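Skerkum League: report to the Powell Fund, 9/20/25

The new lower division for school hockey started on time. Givska and Brullon have both entered teams, and 389 pupils are now registered across the two divisions. Umpire training is behind plan, with 5 places still unfilled.
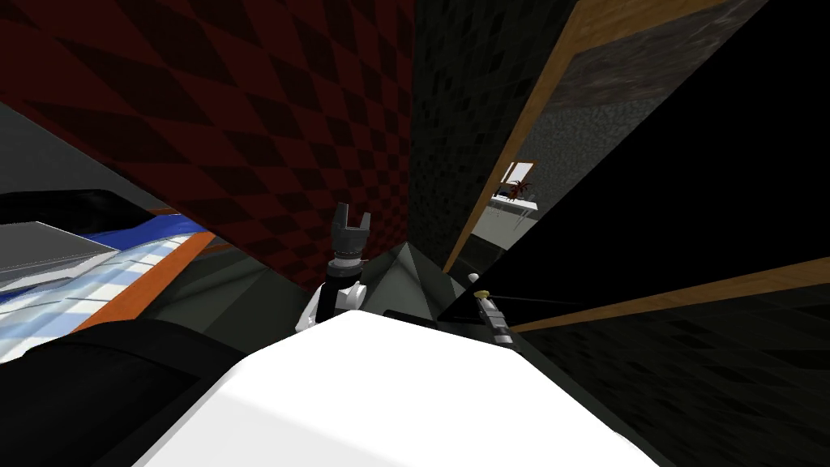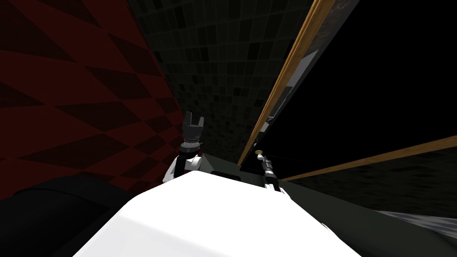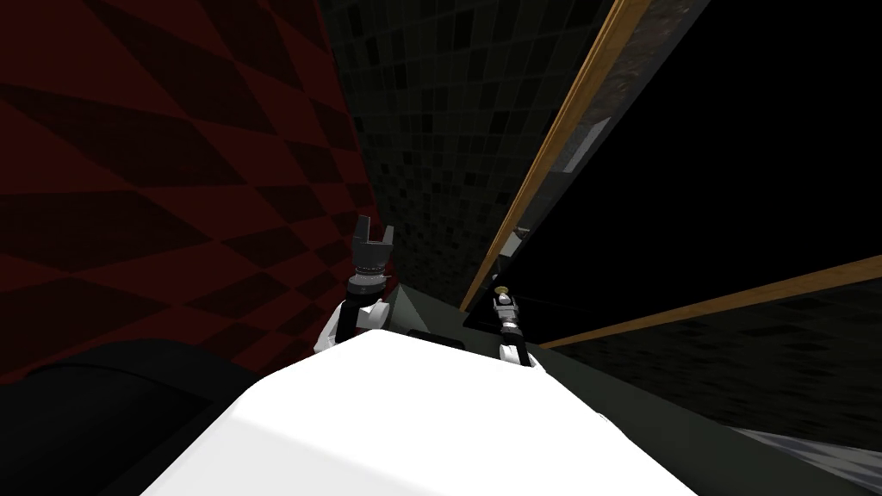

Second and third pictures: two arms behind a white robot body.

We have spent £800 on coach hire for away matches. The rest of the travel money is held back for the January fixtures.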